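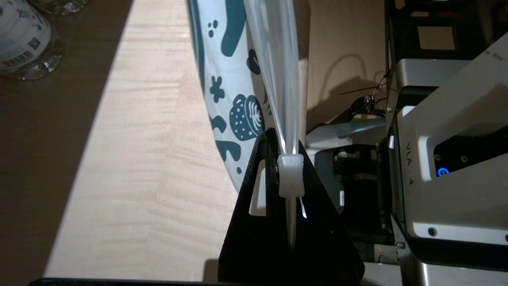
How to clear pantry moths out of a kitchen

Pantry moths usually arrive in something you bought. The eggs are too small to notice in flour, oats, nuts or birdseed, and the grubs can chew through thin plastic. Catching the adults is satisfying but won't fix the problem. You need to find what they are breeding in.

Set aside an afternoon. If you start after 4 pm you will be putting shelves back in the dark.

What you need

A vacuum cleaner with a crevice nozzle
Hot soapy water and white vinegar
A torch
Rubbish bags
Jars or tubs with a proper seal
Freezer space

Step 1: Empty every shelf

Take everything out, including tins. Grubs will pupate under the paper label of a tin or inside the rim of a lid. Put open food on one side of the bench and sealed food on the other.

Step 2: Check the food

Look for fine webbing, clumps that hang together when you tip the packet, and small cream-coloured grubs with brown heads. Check tea, dried chillies, chocolate and pet food as well as the flour. Anything with webbing goes in a rubbish bag, tied off, and straight to the outside bin. Don't put it in the compost.

Step 3: Freeze what you are keeping

Dry goods that look clean should go in the freezer for a week. Double-bag them and press the air out. Let them come back to room temperature before you open the bag, or the flour will pick up moisture. If your freezer is small, do nuts and wholemeal flour first and keep the rest in sealed tubs until there's room.

Step 4: Clean the cupboard

Vacuum the corners, the shelf-pin holes, the hinges and the gap behind the skirting. Take out any shelf liner and throw it away. Wash down with soapy water, then wipe with vinegar and leave the doors open until the shelves are dry. Empty the vacuum outside.

Don't spray insecticide on food shelves.

Step 5: Repack

A folded packet with a peg on it will slow moths down but won't keep them out. Glass jars with a rubber seal are best. We use Jostel tubs for flour and rice, and old coffee jars for spices. Screw-top lids without a liner are not reliable, as young grubs can follow the thread.

Write the date on each container with a paint marker. Masking tape falls off in the freezer.

Step 6: Hang a trap

Sticky pheromone traps catch males only, so treat them as a way of checking. Hang one near the pantry, away from an open window, and replace it after 3 months. If you are still catching moths after 2 months, something was missed. Jytte Ravn found hers in a wheat heat pack at the back of the linen cupboard.

Dried flower wreaths are worth a look too.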